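Leave the blocks out

3 min read

My sister-in-law Mirjam Hermans runs a tidy house. Every toy has a tub, every tub has a label, and by seven at night you'd never guess two kids live there. I love her dearly and I think she's wrong about the blocks.

I grew up with a plain set of coloured wooden shapes in an old biscuit tin, and my favourite memory of them is how they looked in the morning, still lying wherever I'd dropped them the night before. You'd wander past with your toast and nudge a red one over beside a green one, and there went half an hour. Put them away and you have to decide to play. Leave them out and it just sort of happens!

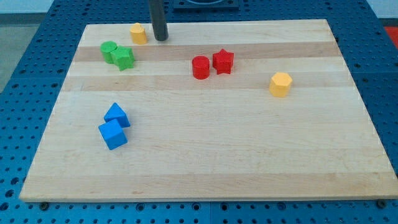
Mirjam's answer to all this is that she's the one who steps on them, which is fair enough. So my compromise is a board. Any flat bit of timber will do, as long as it's big enough to spread things out on and light enough to carry. The blocks live on the board, the board goes up on the sideboard at dinner time, and whatever the kids were in the middle of comes back down with it after breakfast. Ours was an offcut from my neighbour Behrouz Ansari, who'd been redoing his kitchen and wouldn't take a cent for it (I gave him a jar of lemon butter).

The other thing I'd say is go small. We were once given a tub of 600 pieces and my daughter tipped it out, looked at it and went off to find the cat. With a handful of shapes in a few colours she'll sort them, line them up, change her mind and start again - and packing up takes a minute, if you must.

Mirjam has agreed to try it for the rest of November. She's already labelled the board.

Recent posts
The great Tabrizi rug argument
Why I gave up on the toy rotation
Sixteen wet days in Wurnach with a toddler
Hand-me-downs and how to say no to them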